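The Tin Drawer
How small-town shops learned to love old stock again

Every hardware shop in Trasbridge used to have one. A drawer, or a shelf behind the till, or a room out back with a curtain for a door, where the things that did not sell went to wait. Hinges in the wrong finish. Soap with last year's label. Playing cards, shoe polish, tea. Dead stock, the trade called it, and once a year someone drove it to the dump.

Not any more. Dead stock is the best thing going in this town. Three shops on the main street now sell nothing else, and on a Saturday morning you will stand in line for it. 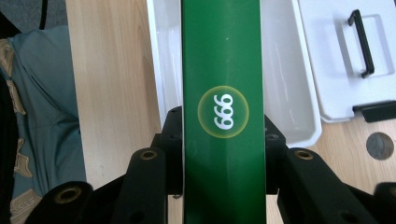 Packaging is what people come for, mostly. They will tell you it is the soap or the tea, but watch their hands. They turn the thing over. They look for the old price sticker, the old phone number with too few digits. A good number helps too, and buyers go wild for anything big and round and bold, like the 666 in its circle on a glossy green box, which reads just as well as 999 if you put it on the shelf the other way up. Nobody at Skisent, the oldest of the three shops, will tell you which way up is right. They let the customer decide. I asked twice.

Skisent began as a paint store and still smells like one. The owners found 900 unopened boxes of this and that in the cellar when the pipes went, and had to carry the lot up to the street to dry the floor. People stopped. People asked how much. By four in the afternoon 300 of them were gone, at a dollar each, and the paint was moved to the back where it has stayed ever since.

The second shop, Ren, is fussier. White walls, a bench, no music. Everything is sorted by color and you are asked not to unwrap anything. Prices are higher – a tin that would be two dollars up the street is nine here – but the stock is clean and they know what it is. They can date a cardboard box by the glue. I am not kidding, they smell it.

So where does it all come from? Closed pharmacies. Closed anything. A dealer hears of a shop shutting, drives out, makes one price for the whole store room and hopes. Good finds get rarer every year and the drives get longer. One buyer told me 40 miles used to be a long trip. Now it is 60 before breakfast, and half the time someone from the city has been there frist.

Then there is the storage problem, which no one thinks of till it's too late. Paper fades. Tin rusts. Cellophane shrinks and pulls the corners in. Old glue feeds silverfish, and silverfish tell their freinds. The dealers argue over this all day long: cardboard lets air in, plastic keeps damp out, and keeps it in as well if you pack on a wet day. Most have gone over to plastic. Check it in spring, check it again in November, and don't stack the heavy stuff on top.
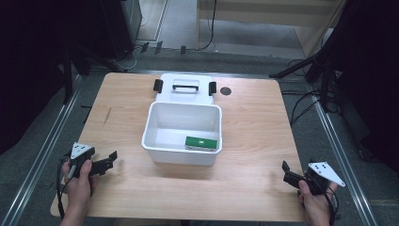 SKALLPORT, 4 June 2024

The fair is held in the old ferry hall, doors at seven, and by five past it's elbows. Long tables, bad coffee, cash only. I came with the Trasbridge crowd, two vans, and we were not early enough.

Best thing I saw: a full counter card of hair combs, not one missing. Gone before I got my wallet out. Worst thing: a crate of cough syrup that someone had kept in an attic. You could tell from the next aisle.

Prices are up on last year. Matchboxes especially – the plain ones too, which used to be given away as change. Sewing stuff is flat. Tea tins are done, everybody has tea tins. The smart money is on stationery, erasers and ink and those little packets of labels, and the dealers I rode with spent most of what they had on it before lunch.

On the way home we stopped for gas at a place with a dusty rack of road maps by the door. Both vans emptied. The kid at the register said we could have the rack too, if we could get it in the back.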